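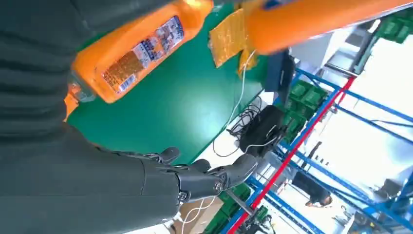

The Flurville Book Club Reads My Book

Home | Stories | Book Club | Readings | Contact

I should say up front that I only joined the Flurville book club for the cake. The library did it properly back then (lemon drizzle, real plates) and I was between jobs and hungry. It was three whole months before I mentioned I'd written a novel, and I only said it because somebody had asked me to pass the milk and I got nervous.

"You wrote a novel?" said the woman with the milk.

"A short one," I said.

It's called Orakzai and it sold 554 copies, and I'd like it noted that my mother bought fewer of those than you'd think. It's about a ferry pilot in a country I made up called Nundatia, who takes the same boat over the same river until one night he lands on a bank he doesn't know. I wrote it in a rented room in Nudatport with a space heater on my feet. A nice paper in the next county called it "damp," and I still don't know if they meant the weather.

So of course they picked it for June.

You'd think that would be a happy thing! I was sick over it. I reread the whole book in two nights with a pencil, like I was going to be tested, and found a scene on page 200 where the pilot takes off his hat twice. Twice! He never puts it back on in between. I lay awake over that hat.
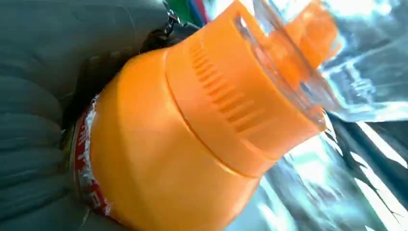
The night of the meeting I got there early and sat in my car until I was late. When I finally went in they'd put the chairs in a circle and left me the good one, the one with arms, and every person in that room had my book on their knees. Library copies, mostly, with the plastic jackets. One had a gas receipt for a bookmark, stuck very near the front, and I tried to be big about it.

We started with the river. A man in a fishing vest said the current was wrong for that time of year, and I said well, it's Nundatia, and he said a river's a river. Then they argued about the ending for most of an hour. Half of them thought the pilot was dead by the last chapter. The other half thought he'd just gone home to his sister's. I'd always believed he was lost, plain lost, and had a long walk ahead of him in the morning, but I kept my mouth shut and ate my cake.

Then the woman with the milk turned around and asked me straight out. "So is he dead or isn't he?"

I told her I didn't know.

"But you wrote it," she said.
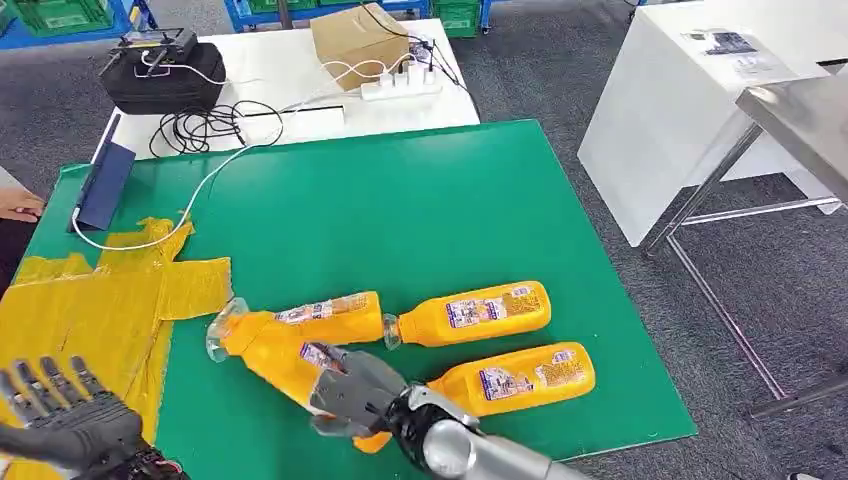

I said I'd written it up to where he ties off the boat, and after that he was on his own, same as the rest of us. There was a bit of a silence. The man in the vest wrote something down, and I've wondered ever since what it was.

Afterward I helped stack the chairs. A girl of maybe sixteen, who hadn't said one word all night, came over with her copy and asked me to sign it. I pointed out that it was the library's. She said she knew, she wanted it to say something for the next person.

I stood there with the pen so long she had to sit back down. In the end I turned to page 200 and wrote, very small, in the margin, "He puts his hat back on."

Last updated October 9, 2018

Contact | Copyright, all stories the author's own | Back to top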